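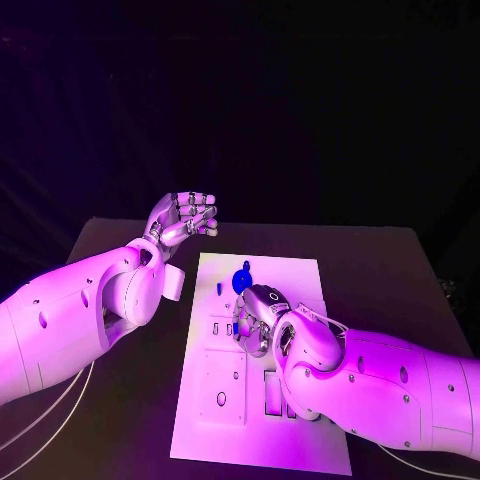
Visit to the Stisden returns centre, Storov

Sep 20, 2019

The Stisden centre at Storov takes in goods sent back by shoppers across four retail chains, grades them, and either puts them back on sale or passes them to the clearance trade. It opened its doors to members of the consumer advice network for one afternoon in September. I went mainly to find out what happens to the items that later turn up as "open box" or "refurbished" in the autumn sales.

Registration was at the goods entrance. Each visitor was given a high-visibility vest and a printed route plan. The tour was led by Oľga Šindelář, who is responsible for grading standards on the site.

Intake

Parcels arrive in roll cages and are scanned against the return request. Where the label is missing, the parcel goes to a side bench and is matched by hand from the order history. The centre handles 2977 parcels on a normal working day. In the fortnight after a large sale the figure rises sharply, and a second shift is added.

The refund is released at the intake scan for two of the chains and only after grading for the other two. Shoppers are seldom told which applies. On the second arrangement the wait can be 18 days in a busy period, and I would advise anyone returning a costly item to ask before sending it.
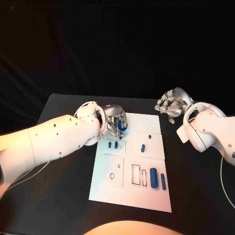
Grading follows a written scale with 5 steps, from sealed to spares only. The sheet for each type of product lists the checks in order: outer box, inner packing, accessories, surface marks, power-on test where there is one. A missing charger moves an item down one step. A missing manual does not. Small kitchen appliances with any sign of food use go straight to the bottom step, whatever their condition.

The step given here is not the wording the shopper sees. Each chain translates it into its own terms, so that "as new" at one shop and "very good" at another may describe the same step. Ms Šindelář confirmed this when asked and said a common set of terms had been discussed with the chains but not agreed.

Repricing

Prices for regraded stock are set by a program called Melis, which takes the grade, the current new price and the number of units held. It runs overnight. We were shown the results for one line of headphones, where the open-box price had fallen below the clearance price for the same item in worse condition. Staff correct such cases when they find them. There is no automatic check.

A point for bargain hunters: the discount is worked out from the new price on the day of repricing. If the new price drops in a sale the next morning, the open-box item can cost more than a sealed one until Melis runs again.
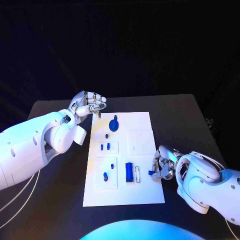 Stock that has not sold within the set period is made up into pallets and sold through Ruvano, a trade-only auction site. The minimum lot is priced at 2000 euros and buyers get a list of contents by category, with no serial numbers. Some of these goods come back to the public through market stalls and small online sellers. The maker's guarantee may still run, but the buyer will usually lack the original proof of purchase, and that is what most service desks ask for.

Questions

The session at the end was short. Asked whether a returned item is marked so that it cannot be sold as new, Ms Šindelář said that sealed goods go back to ordinary stock without a mark and that everything from the second step down carries a yellow label on the box. Asked how long the power-on test lasts, she said it depends on the product sheet. For laptops it covers start-up, screen and ports. Battery wear is not measured.

A copy of the grading scale was handed out and can be read at the advice desk during opening hours. The product sheets were not available to take away.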